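Hardwood Cutting Boards and the "Food-Safe Finish" Claim
Term project report, Materials in the Home

Tuvari says its oil finish keeps a maple board sealed for 200 washes. We doubted it. The company gives no test method, and the only support on its site is a customer survey with 3284 responses, which measures how people feel about their boards and says little about the wood.

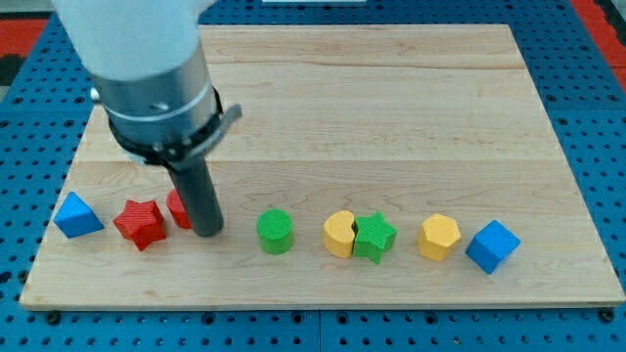

Glue seams are where we expected trouble. End grain soaks up water faster than face grain, so strips that swell at different rates ought to pull at the joint. Kodia makes the same promise in nearly the same words, with no more evidence.

We oiled 2 offcuts, left a third bare, and weighed all three after each soak. The oiled pieces gained less at first. By the end of October the gap had mostly closed. Our kitchen scale is coarse, so we wouldn't lean on the later readings, but neither label deserves much trust. Any repeat should use a proper lab balance and more offcuts.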